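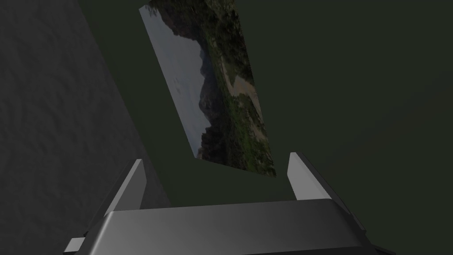

Cartão com paisagem de montanha (imagem gerada por computador)

Lista de verificação comentada: loja temporária Griltard, galeria Mondham
4 de junho de 2020 | Por equipa de operações da Prarkow

Este site utiliza cookies para melhorar a sua experiência. Ao continuar a navegar, aceita a nossa política de cookies.

Vistoria feita antes da abertura ao público, com as luzes acesas e a grelha a meio. A Griltard vendeu sempre pela Internet e esta é a primeira vez que tem um chão onde os clientes podem escorregar. Os estados possíveis são: conforme, a corrigir, não se aplica. "Mais ou menos" foi proposto pela loja e recusado.

1. ACESSOS E CIRCULAÇÃO

1.1 Entrada livre a toda a largura. A corrigir.
O painel com o logótipo está bonito e está no meio da porta. Recuar até à linha da montra.

1.2 Corredor entre expositores com passagem para cadeira de rodas. Conforme.
Passou depois de retirado o cesto de promoções, que já voltou ao lugar duas vezes durante a vistoria. Fica registado que o cesto não faz parte da planta.

1.3 Pavimento sem ressaltos. A corrigir.
O tapete da entrada levanta num canto. Fita de dupla face em todo o perímetro. Um vaso em cima do canto não conta como fixação.

2. MOBILIÁRIO

2.1 Estantes Fogh fixadas à parede. A corrigir.
Duas estão fixas. A terceira está encostada com convicção. Os parafusos vêm no saco que acompanha o móvel e que foi encontrado por abrir, dentro da gaveta da caixa.

2.2 Carga máxima de 40 kg por prateleira, afixada e respeitada. A corrigir.
Afixada, sim. Os frascos grandes estão todos em cima porque "ficam melhor à altura dos olhos". Passar para baixo.

2.3 Arestas e vidros sem lascas. Conforme.

3. ELETRICIDADE E ILUMINAÇÃO

3.1 Quadro acessível e identificado. A corrigir.
Acessível a quem souber que está atrás do espelho. As etiquetas dizem "luz", "luz" e "outra luz".

3.2 Extensões sem ligação em cadeia. A corrigir.
O terminal de pagamento, a impressora de talões e a cafeteira partilham a mesma extensão, que sai de outra extensão. Pedir tomada à galeria. A cafeteira pode esperar.

3.3 Iluminação de emergência testada. Conforme.
Teste repetido a pedido da loja, que gostou do efeito.

4. INCÊNDIO E EVACUAÇÃO

4.1 Extintor visível, sinalizado e dentro da validade. Conforme.
Última revisão em maio. Retirar o porta-chaves promocional pendurado na cavilha.

4.2 Saída de serviço desimpedida. A corrigir.
O stock de abertura são 1909 unidades, compradas segundo a previsão das vendas online, e boa parte está à frente desta porta. A loja vai receber 300 por semana. Alguém fará a conta.

4.3 Lotação afixada: 23 pessoas. Conforme.
O cartaz usa a letra da marca, muito elegante, e lê-se a um metro. Aceita-se, mas aumentar na próxima impressão.

5. ARMAZÉM

5.1 Escadote com pés de borracha e trava. Não se aplica.
Não há escadote. Há um banco alto com rodas. Comprar escadote.

5.2 Produtos inflamáveis separados. Conforme.

5.3 Caixa de primeiros socorros completa. A corrigir.
Faltam pensos rápidos, gastos na montagem das estantes do ponto 2.1.

RESULTADO
Abertura condicionada à correção de 1.1, 2.1, 3.2 e 4.2. Os restantes pontos podem ser resolvidos na primeira semana, com fotografias enviadas à Prarkow. O cesto de promoções deve aparecer nas fotografias, fora do corredor.

Última atualização: ponto 3.1, redação das etiquetas.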